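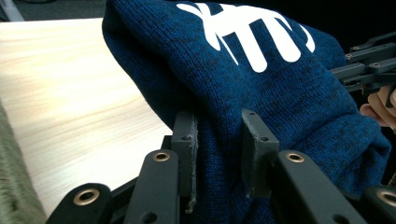

4 min read

Strebel Garment Notes: knitwear subset
README, revised August 24, 2022

Summary

Strebel is a set of written records on used garments, kept at the Nurnham sorting room between intake and resale. The knitwear subset covers sweaters, cardigans, knitted vests, scarves and knit yardage. It holds 3,121 records. Woven shirts, denim and outerwear are in separate subsets with their own README files.

A record describes one item at the moment it is handled on the table. Photos are attached where they exist. The text fields take priority over the photo if the two disagree, as color in particular shifts under the table lamps.

Maintainers

Mechthild Gasser (fields and vocabulary)
Kenneth Pangilinan (file layout, exports)
Leonie Wyss (checking of knitwear records)

Files

records.csv: one row per item
vocab.txt: permitted values for all closed fields
photos/: attached photos, named by item number
changes.txt: list of edits to released records

All text is UTF-8. Fields are separated by semicolons. Empty means not assessed; "none" means assessed and absent. Earlier exports mixed the two, and rows from those exports are marked "old" in the source field.

Fields

item: item number, unique within the subset.

type: garment type. Use "knit, unspecified" when the piece is folded or bunched and the type can't be determined from what is exposed. Do not guess from color or print.

color_main: the dominant color in plain words. Navy and blue are separate values.

color_effect: solid, heathered, marled, striped, other. Heathered means flecks of a second shade mixed into the yarn, as in a navy knit with darker navy and black flecks. Marled means two or more plies of clearly different color twisted together. The boundary is not sharp and the two checkers differ on it in some rows.

stitch_visible: yes or no. Yes if single rows of knit stitches can be followed by eye. Felted and heavily brushed pieces are usually no.

print: none, printed, embroidered, applied patch, unclear.

print_color: plain words.

print_text: transcribed only if it can be read in full. A print distorted by folds or only partly in view gets "unreadable", even when the strokes look like letters. A bold white print on a navy knit is therefore a valid row with print_text set to "unreadable".

edge: rolled, ribbed, hemmed, raw, unclear. "Unclear" is used when the edge curls under and its finish can't be told.

pilling: 0 to 4, by hand feel and sight on a flat area. Not assessed on bunched fabric.

fiber: from the care label only. Empty if there is no label.

Handling

Items are laid face up, smoothed once, assessed, and folded to a width of 30 cm. Heavy knits are lifted by a gathered fold near the middle and not by the shoulders, which stretch. Loose lint is brushed off the table between items; a dark knit after a white one will otherwise be marked down for lint that isn't its own. Storage is flat, in stacks of at most seven.

Jinetti bins are for accepted pieces and Drolow bins for repair. The bin is not recorded in this subset.

Checking

Luzius Fuchs and Cyrill Schwaiger assessed the first batch in June. Leonie Wyss went back over all rows where print was "unclear" and changed those where the piece could be found again and laid flat. Rows whose item had already left the room stay as they were.

Known problems

Navy and black are confused in evening rows. A filter on color_main alone will miss items.

Rolled edges are over-reported. Stockinette curls by itself when lifted, and several rows list as "rolled" what is an ordinary hem turned over.

The pilling scale changed after the first batch. Old values were mapped to the new scale and are marked with an asterisk in the file. Strip the asterisk before parsing the column as a number.

Type is missing for scarves entered through the old form. They can be found with "scarf" in the remarks field.

Use

Internal reference and training of new sorters. Prices and donor details are not included and can't be derived from item numbers. Corrections go to Mechthild Gasser with the item number and the field name in the subject line.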